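Bike storage at Allatberg Court: your questions answered

Fouzia Cheema looks after the bike store and gets asked the same handful of things most weeks, so we've gathered her replies together in one place. Do have a read before you ring, although she's always happy to chat!

Who can have a space?
Anyone living in the building, whether you rent or own. Lodgers too, as long as your name is on the list at the front desk. Each flat gets one space to begin with, and if you'd like a second we'll pop you on the waiting list, which tends to move along nicely once November comes and the fair-weather riders sell up.

What does it cost?
£10 a month, or £6 if you're a student or over 65. You can pay at the desk or by standing order, whichever is less bother for you.

Do I need my own lock?
Yes, please. The outer door locks by itself, but a good many people come through it in a day and we'd all sleep better knowing every bike is fastened to a rack as well. Any decent lock will do – just put it through the frame and not only the front wheel.

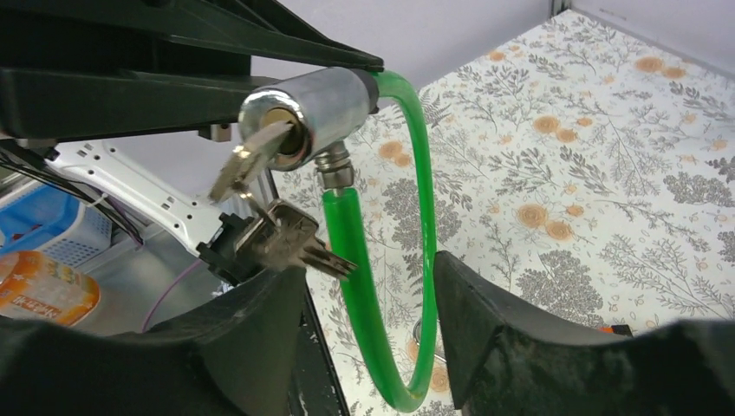 It's a good idea to leave a spare key with a neighbour or a friend. We don't keep spares at the desk, and getting a lock cut off means proving the bike is yours, so a photo of you with it, or the old receipt, is well worth digging out now.

Can I store an electric bike?
You can, but the battery must go up to your flat with you. There are no sockets in the store and we aren't allowed to add any, I'm sorry to say.

Will my cargo bike fit?
Possibly! The doorway is narrow and there's a bit of a turn straight after it. Évan Bailly in flat 13 gets his in and out every morning and has kindly offered to show people how he does it.

What about children's bikes and scooters?
Small ones can hang on the hooks at the back, free of charge. Please label them with your flat number.

I'm moving out. What should I do?
Let us know a couple of weeks ahead if you can, and take everything with you, pumps and helmets included. Anything left behind gets a tag, and we'll try to reach you before it goes to charity.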